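Brillo sobre marrón oscuro: notas de pulido 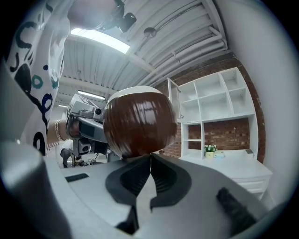 Esfera marrón oscuro con el borde superior blanco. Los puntos claros son el reflejo de las luces del techo.

Llevo desde mayo anotando lo que hago con los acabados brillantes oscuros y ya tengo material suficiente para ordenarlo. El marrón muy oscuro se comporta casi como el negro: cualquier defecto se lee en el reflejo antes que en el color. Un blanco perdona marcas que en un tono así obligan a repetir la superficie entera.

Empiezo por la luz, que es donde más tiempo he perdido. Una superficie curva y reflectante devuelve una imagen reducida de casi todo lo que tiene delante, lámparas incluidas. Bajo las luces del techo aparecen reflejos muy concentrados y, entre ellos, zonas en las que apenas se distingue nada. Para revisar una pieza conviene mirar el contorno de cada reflejo. Si es nítido, la zona está bien. Si tiene un halo lechoso, quedan microarañazos. Si ondula al mover la cabeza, el problema está en la capa y el pulimento no lo va a arreglar.

Después está la secuencia. En mis piezas de prueba, que son bolas torneadas y lacadas en casa, aplico 3 manos de laca y dejo pasar una noche entera entre una y otra. Lijo al agua y termino con grano 2000. He probado a saltarme ese último paso y a compensarlo con más pulimento: el resultado aguanta bien a media distancia y mal de cerca. El agua lleva una gota de jabón neutro y la cambio cuando se enturbia.

Pulimento: uso el Zorkano fino, en cantidad mínima. Una gota del tamaño de una lenteja cubre una bola mediana. Lo extiendo con pasadas cortas, girando la pieza unos grados cada vez, y procuro no cerrar círculos completos sobre el mismo punto. En una esfera el círculo completo carga siempre la misma zona y acaba dejando un polo más gastado que el resto. Me pasó con las dos primeras y ahora están al fondo de un cajón.

Paño: el Kendness 906, lavado aparte y sin suavizante. El suavizante deja una película que en superficies claras no se aprecia y en marrón oscuro sale como una mancha irisada al poner la pieza de perfil. Si se cae el paño al suelo, va al cubo de lavar. Un grano de arena basta para volver al grano 2000.

La unión entre dos colores merece párrafo propio. Cuando hay un borde blanco junto al marrón, el residuo del pulimento oscuro se queda en el límite y ensucia la línea. Protejo el blanco con cinta de baja adherencia, pulo el marrón, retiro la cinta tirando en paralelo a la superficie y repaso el blanco con otro paño. Con la misma cara del paño no sirve doblarlo. Yichen Hao, que lleva más años que yo con la laca, pule primero el blanco y no usa cinta. Sus líneas quedan más limpias que las mías, así que sospecho que el orden importa menos que la mano.

Huellas. Con guantes de algodón se marcan menos, pero la pieza resbala. Con nitrilo sujeto mejor y tengo que retirar después un velo muy tenue. Prefiero lo segundo. Para retirarlo basta el paño seco; el alcohol lo reservo para restos de adhesivo y siempre tras probar en una zona poco visible, porque en una laca joven deja cerco.

Apoyo. Una esfera terminada no debería descansar sobre una mesa dura. Tengo unos aros de fieltro cortados de un retal de Jorden que funcionan bien mientras estén limpios. El fieltro acumula polvo, lo sacudo antes de cada uso.

Gasto: un bote de pulimento de 300 ml me sigue durando, y va por la mitad. Lo que se consume de verdad es la lija.

Pendiente para la próxima tanda: comparar el Zorkano con la pasta Duan en dos bolas de la misma laca, y probar con una sola lámpara lateral para la revisión. También tengo que rehacer la etiqueta del bote de agua jabonosa, que se ha borrado.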